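Voluntary Disclosure After the Deadline: An Interview with Demetrio Arroyo

Demetrio Arroyo has advised small employers on payroll tax for most of his career, first in the Festham office of Batista and, for the past three years, as head of employment tax at Teruleo. He spoke with the Bulletin about the treatment of businesses that find old payroll errors and report them without being asked. The interview has been edited for length. It was completed on November 19, 2024.

Mr. Arroyo began by drawing a line between two kinds of clients. The first has taken a position on a worker's status and is prepared to defend it. The second has made a mistake and knows it. "The law gives the first client a great deal of attention," he said. "There are tests, there are decided cases, there is a whole body of writing on who is an employee. The second client gets a form and a telephone number."

Most of his work in October concerned the second group. A typical matter, he said, involves a company that paid a worker as an independent contractor, brought that person onto the payroll later, and never went back to look at the earlier period. The error comes to light when the company changes its bookkeeper or applies for a loan.

"The owner calls and asks whether to say anything," Mr. Arroyo said. "My answer is that we should first find out what there is to say. People want to make the call to the tax office that same afternoon. I ask them to wait until we have the records in one place."
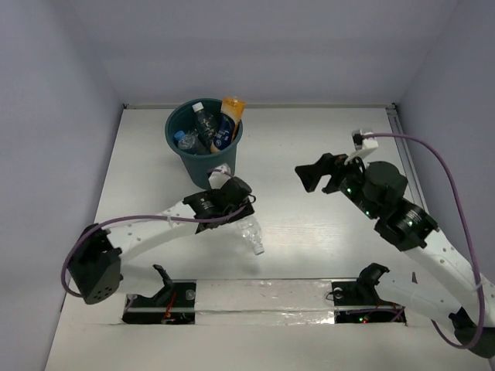 What the records should show

Asked what he looks for in those records, Mr. Arroyo said that the amount of tax is seldom the hard part. "Anyone can work out the tax once the wages are known. What I want is the paper that shows what the owner believed at the time. A letter from an earlier adviser, an email asking a question, a note in the file. Penalties depend on conduct, and conduct has to be shown from documents made back then."

He gave the case of Cendum, a client that agreed to be named. The company found that one part-time worker had been left off its quarterly returns for 29 weeks. The unpaid tax came to $3,386. Cendum reported the error, paid the full sum with interest, and asked that no penalty be charged.

"The first reply we received proposed a penalty for careless conduct," he said. "It was a standard letter. It gave no reasons, and it did not mention the disclosure at all. We wrote back with 83 pages of records, and the penalty was withdrawn. The client was pleased, of course. But our fee was larger than the penalty would have been, and I told them before we started that it might be."

He does not regard that result as satisfactory. In his view, a system that invites people to come forward should decide their cases on the facts in the first letter and should leave less for the appeal. "A business without an adviser would have paid," he said. "I am sure that many do."

The question of fault

Mr. Arroyo was asked whether a more lenient policy might reward poor recordkeeping. He accepted that the concern is a fair one. Employers who pay correctly and on time carry a cost that others avoid, and a late filer who pays only tax and interest has had the use of the money in the meantime.

"Interest is meant to deal with that," he said. "If the rate is too low, raise the rate. A penalty is a finding about how someone behaved, and it should rest on evidence of how they behaved."

He is less sympathetic to employers who come forward only after hearing that a former worker has filed a complaint. Such disclosures are often described as voluntary by the people who make them. Mr. Arroyo does not use the word. "I tell the client that we will describe the timing exactly as it was. If a complaint came first, the letter says so in its opening paragraph. An examiner who finds it out later will not believe the rest of the letter."

He would like to see published guidance on timing, with a stated date after which a disclosure is treated as prompted. At present, he said, two examiners can look at the same facts and reach different answers, and an adviser cannot tell a client in advance which answer to expect.
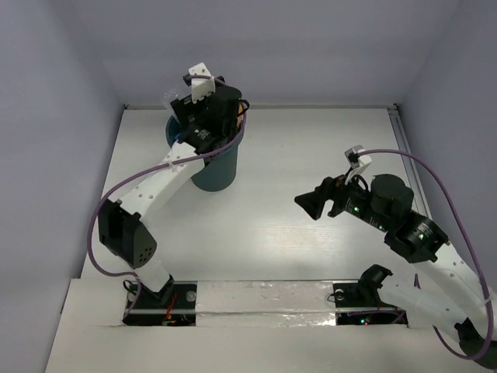
Two robot arms at a white worktable, the left one lowered to a dark cup.

Advice for smaller employers

Toward the end of the conversation, Mr. Arroyo turned to practical steps. He recommends that any business with changing staff compare its payments to individuals with its payroll returns once a year, before the final quarter closes. The work is dull, he said, and can usually be done in a morning.

He also advises owners to keep a dated note whenever they decide how to treat a new worker - two or three sentences are enough. "Write down what the job is, who sets the hours, and why you decided as you did. You may turn out to be wrong. The note will still show that you thought about it."

On whether he expects the rules to change soon, he was cautious. Proposals have been discussed before and have not gone forward. His own written comments, prepared with two colleagues at Teruleo, ask for a single change: that every penalty letter following a disclosure state the reasons for the penalty in full.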